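「テーマを捨てずに、テーマを着替える」話者用メモ

(持ち時間は質疑こみ。水を先に飲む。早口注意!)

あ、始まってますね。こんにちは、森川です。今日はブログの見た目を変える話をします。もうちょっとちゃんと言うと、長年使ってきた自作の改造だらけのテーマを、配布テーマのGrollskaに乗り換えたときの話です。サイトの名前はHumarといって、もともとは私の個人ブログだったのが、いつの間にか書き手が増えて、小さなウェブマガジンみたいになっています。

(ここで会場に聞く。「functions.phpに直接コードを貼ったことがある人?」手が挙がったら「仲間ですね」くらいで流す。説教しない)

最初に白状しておくと、私はデザイナーではないです。CSSは読めるけど、書くときは毎回検索しています。flexboxの縦と横、いまだに迷います。なので今日の話は、プロの制作会社の方には物足りないかもしれません。でも、自分のサイトを自分で触っている人には、たぶん一か所くらいは持って帰ってもらえるところがあるはずです。

1. 乗り換える前のHumar

前のテーマは、無料テーマをコピーして名前だけ変えて、そこに思いつくたびに何か足していったものでした。子テーマという仕組みを知ったのはずいぶんあとです。親テーマのファイルをそのまま書き換えていたので、更新が来ても当てられない。当てたら全部消えますからね。管理画面に出る更新の通知を、見なかったことにする毎日でした。

で、棚卸しをしました。自作のショートコードが89個出てきました。89個ですよ! 自分で作ったのに、半分以上は何に使うものか思い出せなかったです。「box2」と「box2b」と「box_new」があって、見比べても角の丸みしか違わない、みたいな。

(笑いが来なくても気にしない。すぐ次へ)

ショートコードの怖いところは、テーマを切り替えた瞬間に、記事の本文に角かっこがむき出しで出てしまうことです。テーマの中に書いてあったから、テーマといっしょにいなくなる。記事の中身にかかわるものはプラグインに、見た目にかかわるものはテーマに、というのは教科書に必ず書いてある話なんですけど、当時の私は教科書を読まずに検索結果のいちばん上をコピーしていました。

2. テーマ選びで見たところ

候補は最終的にGrollskaとHviidに絞りました。どっちもいいテーマです。デモサイトはHviidのほうが断然かっこよくて、トップページに大きな写真がどーんと出て、スクロールすると見出しがふわっと浮いてくるんです。心が完全に持っていかれました。

ただ、デモサイトの写真って、きれいすぎるんですよね。うちの記事のアイキャッチは書き手がスマホで撮ったものや、他の記事で使った画像の使い回しが多い。縦長もあれば横長もあるし、暗いのも明るいのもある。それで、テスト環境にデモの素材を入れるのをやめて、実際のHumarの記事を書き出して流し込みました。これは本当にやってよかったです。みなさんにもいちばんおすすめしたい作業です。

長いタイトルがどう折り返されるか、日本語の見出しが変なところで切れないか、画像のない記事が一覧に混ざったときに穴があかないか。英語圏で作られたテーマだと、日本語の行間がきゅうくつに見えることも多いです。本文の行の高さは、自分の記事を入れて、自分のスマホで、布団の中で読んでみるのがいちばん早い(ほんとに布団で読みました)。

Hviidは一覧の画像を全部正方形に切り抜く設計で、うちの縦長写真がほぼ全滅しました。Grollskaは元の比率のまま並べる表示が選べた。決め手はそこです。地味ですよね。でも毎日目に入るのはそこなので。

(スライド送り。アイキャッチの並びのところ。立ち止まらずに話を続ける)

アイキャッチの切り抜きは、管理画面の「メディア」の設定だけでは決まらなくて、テーマ側でも独自のサイズを登録していることがあります。テーマを替えると、新しいサイズの画像はまだ作られていないので、古い記事だけサムネイルがぼやけたり、はみ出したりする。そのときは再生成です。プラグインでもコマンドでもいいので、一度まとめて作り直してください。件数が多いと時間がかかるから、夜に仕掛けて寝るのが私のやり方です。

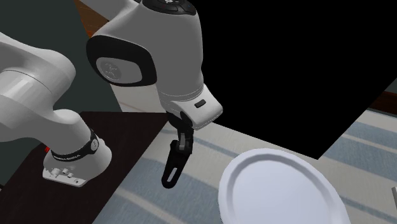 福田さんからは、再生成より先に要らない画像サイズの登録を止めるほうがいい、でないとサーバーの容量がどんどん膨らむ、と公開直後にコメントをもらいました。使っていないサイズまで律儀に全部作っていたんですね。おっしゃるとおりで、うちもあとから止めました。順番としては、サイズを減らす、それから再生成。このメモを見ながらしゃべっている私は、順番を逆にやって二晩使いました。

3. 引っ越しの手順

手順そのものは、わりと普通です。本番のコピーを作って、そっちでテーマを切り替えて、崩れたところを直して、納得したら本番に持っていく。

(手順スライド。ここはゆっくり。写真を撮る人がいるので少し待つ)

まずバックアップ。ファイルとデータベースの両方です。片方だけ取って安心している人、昔の私です。復元の練習も一回はしてください。復元したことのないバックアップは、私はもう信用していません。

つぎに、ショートコードの引っ越し。89個のうち、実際に公開記事で使われていたのは9個でした。たったの9個! 残りは一回使ってそれっきりか、下書きの中にしかいなかった。この9個だけを小さなプラグインにまとめて、名前はそのまま残しました。名前を変えたくなるんですけど、変えると過去記事を全部直すことになります。「box_new」は今も元気に働いています。全然newじゃないです。

それからウィジェット。テーマを切り替えると、サイドバーの中身が「使用停止中」のほうへ引っ越してしまうことがあります。消えたわけではないので慌てなくて大丈夫。私は慌てました。切り替える前に、ウィジェットの画面をスクリーンショットで残しておくと、元に戻すときにすごく楽です。メニューも同じで、中身は残っていても、表示位置の割り当てが外れていたりします。

カスタマイザーの「追加CSS」も忘れがちです。あれはテーマごとに保存されるので、新しいテーマに切り替えると空っぽに見えます。古いテーマに戻せばちゃんと残っています。ただ、丸ごとコピーして持っていくのはおすすめしないです。前のテーマのクラス名に向けて書いたものばかりなので、ほとんど効かないか、効いてほしくないところに効きます。私は全部捨てて、必要になったぶんだけ書き直しました。すっきりしますよ。

4. 子テーマは最初に作る

ここは声を大きく。

「あとで作ればいいや」は、だいたい作らないです。私が証人です。Grollskaを入れた直後、まだ何も触っていないうちに子テーマを作って、有効にして、それから触りはじめました。中身はstyle.cssとfunctions.phpだけ。ほとんど空っぽのまま使っていて、それで十分でした。

それと、親のテンプレートを子テーマにコピーして改造するのは、最小限にしたほうがいいです。コピーした時点で、そのファイルは親の更新から取り残されます。フックで済むならフックで。フッターに一行足したいだけなのにfooter.phpを丸ごとコピーするのは、気持ちはすごくわかるんですけど、ちょっと待ってみてください。テーマの説明書にフックの一覧が載っていることがあります。

5. 書き手の反応

工藤初枝さんはHumarで料理の記事を書いてくれている人で、切り替えた翌朝に「文字が大きくなって、自分の文章が長いことに気がついた」とメールをくれました。それから工藤さんの段落が短くなったんです! 見た目を変えたら文章が変わるって、おもしろくないですか。

Amna Kianiさんには英語の記事をお願いしていて、こちらからは苦情がきました。日本語向けに行の高さを広げたら、英語の記事がすかすかになってしまった。これは言語ごとに値を分けて解決しました。bodyに言語のクラスをつけて、CSSで切り替えるだけです。もっと早くやればよかった。

(時間を見る。押していたら次の節は飛ばして6へ)

余談で、ダークモードもつけてみたことがあります。黒い背景に、背景が白いままのロゴ画像がぺたっと貼られて、ひどいことになりました。透過画像を用意していなかったんですね。ロゴを作り直すまでお蔵入りです。

6. 速さの話を少しだけ

表示が速くなったかとよく聞かれます。なりました。でもテーマのおかげだけではないです。同じタイミングで、使っていないプラグインを8個止めました。お問い合わせフォームを置いていないページでもフォーム用のスクリプトを読み込んでいたり、スライダーをやめたのにスライダーのプラグインだけ残っていたり。テーマのせいで重いと思っていたものの、かなりの部分が自分のせいでした。

ウェブフォントも見直しました。日本語フォントは重いです。見出しだけに使って、本文は端末のフォントに任せています。がっかりする人がいるかなと思ったら、誰からも何も言われませんでした。ちょっとさみしい。

あとはキャッシュ。Ikirexというプラグインを使っていて、気に入っているんですが、作業中は必ず切ってください。CSSを直したのに変わらない、おかしい、と一時間悩んで、キャッシュでした。たぶん今この会場にも同じ一時間を過ごした人がいると思います。

(うなずく人がいたら拾う)

7. 質問が来そうなところ

ブロックテーマにしなかったのはなぜか。書き手がみんなクラシックな編集画面に慣れていて、一度に全部変えたくなかったからです。次はたぶんブロックテーマにします。テスト環境ではもう触っていて、ヘッダーを画面上で組めるのはやっぱり楽しいです。

有料版は必要か。私はまず無料版で一か月使って、足りないものを紙に書き出してから買いました。買う前に見たのは、更新の履歴とサポート掲示板の返事の様子です。機能の一覧より、そっちのほうが参考になりました。

ライセンスは? GPLのテーマなら改造も再配布もできます。ただ、同梱の写真やアイコンは別のライセンスのことがあるので、そこは同梱のreadmeを見てください。

検索順位は落ちなかったか。URLの形を変えていないので、大きくは動きませんでした。見出しのタグの使い方がテーマによって違うので、記事タイトルがh1になっているかだけ確認しました。

(残り時間があれば、管理画面で子テーマを有効にするところを実演。Wi-Fiが怪しかったらやらない。去年それで沈黙が続いたので)

スライドはHumarに置いておきます。ショートコードを探すときに使った検索のやり方も、同じページに貼っておきますね。ありがとうございました。質問のある方、マイクが回ります。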